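Which White?
Notes for the Trorness Home Owners' evening, 2020-02-23
Speaker: Nermin Yaman

(Wait for the chairs to stop. They squeak. Start anyway.)

Good evening. I have painted rooms for other people for 16 years and my own hallway is still primer. Please hold that in your minds whenever I sound sure of something.

Ask for a show of hands: who has painted a room white and then disliked the white? Keep the hands up. Who repainted it? Who moved the furniture in front of it and stopped talking about it?

Slide: the fan deck

Hold up the Prilolum deck. Let it fall open. It makes a good noise.

This deck has 110 whites in it. I have a favorite, and it's the one on the back cover where the printer ran out of ideas. The names won't help you. There is one called Quiet Parsnip. There is one called Second Letter. Somebody was paid for those and I would like to know how much.

What you need to know about a white is which way it leans. Yellow, pink, green, blue, gray. It always leans. Put the chip on a sheet of plain printer paper and you'll see the lean in a couple of seconds. Put it on your old beige wall and every white in the deck will look like a hospital.

(Pass the deck around. Get it back this time.)

Slide: the Khattak counter

Story about the man at Khattak's in Atbridge who wanted "just white, normal white." The kid at the counter asked him flat or eggshell and he said he was a vegetarian. Don't do the voice. It went badly in October.

The point of the story, if they ask, is that normal white is whatever the last owner used. You stopped seeing it years ago. Then you patch one spot over a light switch with new stuff and you see it every day until you sell.

Slide: light

This is the part to slow down for. I tend to rush it because the radiator comes on.

White has very little to say for itself, so it repeats whatever the light tells it. North window, it goes blue. Big maple outside, it goes green in summer and you call me in June to complain. Warm bulbs at 3000 Kelvin, it turns to butter. Red rug by a sunny window, you have a pink ceiling. I have been accused of painting a pink ceiling. I went back with the can and everything.

Same thing happens with anything white in the room. Sinks, shelves, the table you bought to match the wall. You match them under the store lights and bring them home and they've never met. Next slide is tabletops. Let people look before talking.
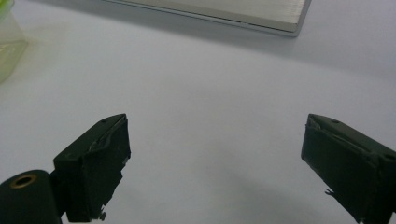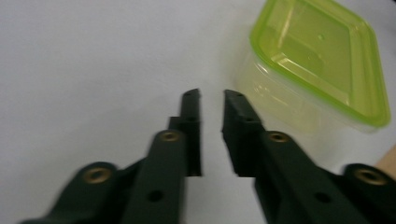 White tabletop both times: a faint bluish-gray cast in the first, slightly gray in the second.

Ask what paint chip they'd pick to go with that. Somebody will say "white." Write down who.

Look at how the shade gets darker toward the corners in the first one. A wall does this too, in every corner you own, and it's why people tell me I used a different can behind the door. I did not use a different can behind the door.

Slide: sheen

Short one. They're getting hungry.

Flat hides lumps and keeps fingerprints. Gloss wipes clean and shows every lump back to the day the house was built. Eggshell is in between and is what you will end up buying, so we could skip the agonizing, but people seem to like the agonizing. Ceiling flat, trim semi-gloss, walls eggshell. If you have a toddler, go one step shinier than you'd like and accept that your taste is on hold.

Same color in two sheens reads as two colors. I say this to every client and then I get the phone call.

Slide: how to test

Buy 2 sample pots. People buy nine and end up with a wall like a bad quilt, and then they can't choose because each one is making its neighbor look dirty.

Paint a big piece of poster board with each. Leave a border of bare board so the old wall can't get at it. Move the board around. Morning, noon, lamps on, lamps off. Stand it behind the couch, put it flat on the floor for a minute, prop it next to the trim. Live with it through one gray day, which in Trorness you can arrange at short notice.

Do not test with your phone. Your phone wants everyone to be happy and will warm up or cool down the whole room to get there. I have had clients send me a photo and ask if it looks too yellow. Too yellow on whose phone?

Do not ask the neighbors either. Mrs. next door has opinions left over from her own kitchen.

Slide: trim

(Cut if past the half hour.)

Trim the same white as the wall in a shinier finish: easy, calm, hard to get wrong. Trim in a cleaner white than the wall: the wall looks deliberate. Trim in a creamier white than the wall: the trim looks like it smokes.

If the windows are vinyl, they're already a white, and they're staying. Start from them. Most people start from a magazine and meet the windows later.

Questions

The usual ones:

Can you fix it by adding a bit of black? A bit, yes. You will add more than a bit.

Is the expensive one worth it? For covering, usually. For the name, no.

What white is your hallway? See opening remark.

Remember to thank whoever did the coffee. Take the deck home. Check under the chairs for the deck.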